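Workshop notebook, arranging line, Sikside
August, entry begun 7:40, finished after second shift handover

Continuing from the last entry. The open items were stem pickup on the white table, the wording of the new job sheet for the bench crew, and whether the Lemier order goes through the cell or stays by hand. The first is partly done. The second is still a draft. The third is decided, see below.

Setup as left overnight. Arm on the table side, gripper with the long dark fingers, wrist camera on. Material is the Lemier mix: red fabric roses and pale blue hydrangea type heads. Work rate on the controller set to the slow profile. I did not touch the grip force from the last session.

First block was roses. The stems are thin and the heads are heavy for them, so a stem taken far from the calyx lets the head swing when the arm accelerates. Taken close to the calyx, the sepals get in the way. They are cut from a fibrous material and hang down over exactly the length of stem we want. The path planner treats the stem as a clean cylinder. It is clean lower down, but the top part is not clean at all from the gripper's point of view.
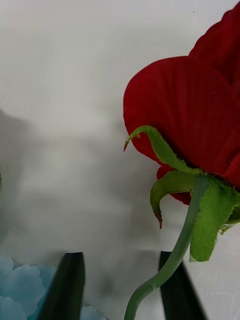
Rose from below, wrist view, fingers open. Note the broad sepal hanging on the right and the bend low in the stem.

Points on approach:

The bend matters more than I had written up. The planner fits a straight line between calyx and stem end, and with a curve of this kind the line misses the stem in the middle. A wider opening covers the error but then picks up neighbors. Tanguy's software has a two-segment fit that we have not licensed. Before asking for it I want to try fitting only the upper part and ignoring everything past the bend.

The frayed sepal edges confuse the edge detector. It reads the fibers as several short edges and moves the grasp point between one look and the next. Raised the smoothing by one step. The grasp point settled, but the tip of the narrow sepal is now lost completely. Acceptable for pickup. Not acceptable if we ever want the cell to check sepals for damage, and that check stays with the bench.

Pale blue against the off-white backdrop is still the weak color pair. Red segments without trouble. The blue outlines come out ragged, and where there is a gray shadow behind them the mask grows into the shadow. Moving the lamp is the cheap fix. Requested a second diffuser from Illstead in the last parts order, no delivery time given.

Ran 12 rose picks on the slow profile with the new smoothing. 3 failed. Two of those were the sepal caught between finger and stem, the third was a miss past the bend. All three stopped on the force limit as they should and needed a person to clear. Clearing took longer than picking by hand would have, and this goes to the staffing question below.

Second block, mixed layout. The bench crew lay the stems out on the table in one direction, heads up-left, before a run. This was their idea and it has done more for the pick rate than anything I changed in software. With the stems close to parallel the gripper keeps one wrist angle and does not have to search. Heads still overlap where rose and hydrangea lie side by side. 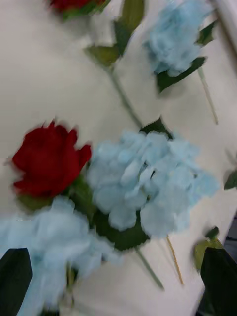 Mixed layout, wrist camera moving. Two roses, three blue heads, stems running down to the right.

Blur of this kind is useless for segmentation. The camera was reading during the travel move, and I had assumed it waited for the arm to settle. It does wait in the slow profile. It does not in the standard one, where the settle time is a separate parameter with a default of zero. Changed it. This probably explains a good part of the bad masks I blamed on the lamp last week, so the lamp notes in the earlier entry should be read with care.

Overlap: where a blue head lies against a rose, the planner takes both as one object and puts the grasp point somewhere in the leaves. Leaves are the worst place to grip, they slide along the stem. Options are more spacing in the layout, or single type per run. More spacing means fewer stems per table and more trips for whoever is laying out. Single type per run means sorting first, which is also hand work. Neither is free and I have no preference yet. Asked the bench crew to try both and tell me which one they would rather do all day.

Staffing and job content. Writing this down because it was discussed at handover and I want the same version in front of everyone.

Before the cell, one person at the bench picked, checked, bent the stem to shape and bundled. With the cell running, picking moves to the arm and the person lays out, clears stops, checks and bundles. Shaping stays by hand. The work has more walking in it and less sitting. Two people on the first shift said the layout step is harder on the back than the old bench work, the table being too low for it. Agreed. The table goes up on blocks and the arm base gets recalibrated to match. I would have caught this earlier by doing a full shift of layout myself, and I will do one before the next entry.

The other complaint was waiting. When the arm is running well there is not enough to do, and when it stops everything is late at once. Proposal from second shift: bundle from a buffer tray, so that a stop does not reach the bundling step until the tray is empty. Tray to be built from shop stock.

Pay grade for the layout and clearing role is not settled. The draft job sheet calls it "attending". The crew object to the word on the grounds that they set the layout, and the layout sets the rate. I have changed it to "cell operator" in the draft and sent it up. Training on stop and restart should be on the sheet as well. At present only first shift has had it, and second shift has been resetting from a handwritten note taped to the controller.

Lemier order: 91 bundles, by hand. The cell is not steady enough on mixed stems and the order has no slack in it. Cell runs single type rose stock alongside, output goes to shelf.

To do:
Settle time, confirm it survives a restart.
Upper-stem fit, try on roses only.
Table on blocks, recalibrate base, rerun the 12 picks at the new height.
Chase Illstead for the diffuser.
Stop and restart training for second shift, then take the note off the controller.
Buffer tray, check depth against the hydrangea heads before cutting anything.

Controller left on slow profile, gripper open, air off at the wall.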